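El taller de los domingos

Tiempo de lectura: 2 minutos

1. La llave

¡Qué gusto daba abrir el taller de Kamanus un domingo de febrero! Janaína Pacheco subió la persiana de un tirón, dejó el pan de queso encima del torno y gritó hacia el fondo:

—¡Welington! ¿Has dormido aquí?

Había dormido allí. Welington Lacerda salió con media cara marcada por la costura del sofá y una sonrisa enorme, porque la noche anterior, entre las once y la una, había entendido por fin el tablero de Assunção.

2. El tablero de Assunção

Assunção era una juguetería de puerto, ya cerrada, y su viejo dueño dejó dibujado un rompecabezas que no llegó a vender: una tabla blanca, clavijas, discos que iban entrando en un orden que solo él conocía. Nivaldo Fontes compró los papeles en una subasta (lote 469, con una lámpara rota de regalo) y se los llevó a Janaína dentro de una caja de zapatos.

—Es una canción —dijo Welington, con la boca llena—. Cada disco es una nota. ¡Si pones primero el grave, todo lo demás encaja!

Janaína lo miró como se mira a un sobrino que acaba de aprender a nadar. Luego se echó a reír y fue a por la tabla.

3. El primer disco

Apartaron las tazas, las virutas, el periódico. La mesa oscura quedó preciosa con la tabla blanca encima, como una página sin escribir, y a Janaína se le puso la piel de gallina —le pasaba siempre antes de empezar algo—. Welington tarareaba. El disco gris, pequeño, llegó por fin al borde de arriba, cerquita de la clavija, y los dos contuvieron el aliento.

—Despacio —susurró ella—. Despacio, que es la primera nota.

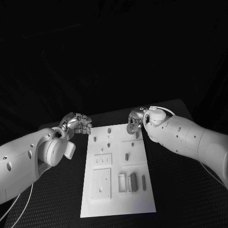
4. Lo que oyó Nivaldo

Nivaldo entró a las diez con los zapatos llenos de arena y los encontró cantando a gritos, a dos voces, una melodía que él conocía de niño. La cantaba el señor de la juguetería mientras envolvía los regalos. Se sentó en el suelo, sin quitarse el sombrero, y pidió que la repitieran desde el principio.

Relatos recientes
El invierno de Phyllis Catterall
Un tren para Pirmin Lüthi
Las 25 ventanas de Jelau

Usamos cookies para recordar tus preferencias de lectura. Si sigues navegando, aceptas su uso.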